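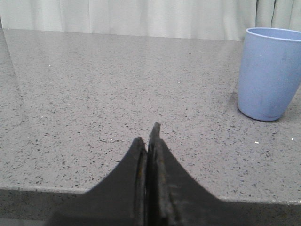
Gripper, fingers together.

Signed sports memorabilia listings, data card
4/22/25
By Giuliana Cabrera

The set holds 993 listings for signed shirts, balls, photos and books, taken from the Dendard auction catalog. Each row is one lot. Prices are hammer prices in dollars, without buyer's premium.

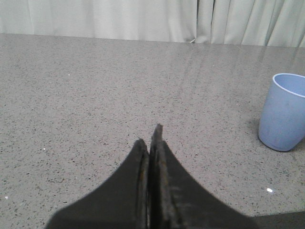 FIELDS

lot_id, sport, item_type, signer_count, certificate (yes, no, unknown), hammer_price. Lots with no sale have a blank price. Do not read blank as zero.

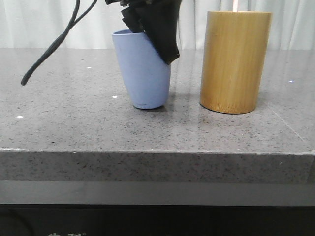 Item types follow the catalog headings. Anything filed under "other" was relabeled by hand by Henk Bosman. Drinkware is its own type, and a plain tapered blue cup would go there with or without a handle. Framed shirts stay under shirts.
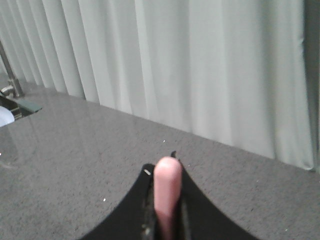 Framing is recorded in version 2 only. Rows from the February export lack it. Send corrections to Walter Tamayo with the lot_id.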